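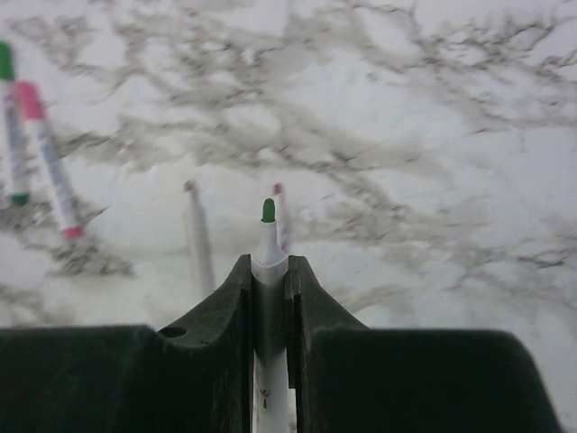

*Green-tipped marker over a marble top.*

**Varkach opens a second noodle counter in Ustemham this June**

Right, I've never written one of these before, so bear with me. I'm Said El Fassi, I run Varkach, the little noodle place in Zumalholm with the steamed-up windows, and we're opening a second counter on Hopkin Street in Ustemham this June!

It's small (12 stools and a ledge by the door) and we'll serve from 10 in the morning until the broth runs out. Last month we got through 2,440 bowls at the old place and I was turning people away by two, which I hate doing.

My business partner Faizal Gunawan is in charge of the new kitchen. He's bringing his beef rendang noodles, plus a peanut and lime slaw I could eat by the bucket. "I want people to sit down, get sauce on their sleeves and come back the next day," he says. The garlic flatbread is coming too, so please stop emailing me about it.

The first 297 customers get a free bowl of pickles with any main. No booking, just turn up.

If you write about food and fancy a taste before we open, ring the Zumalholm shop after three and ask for me.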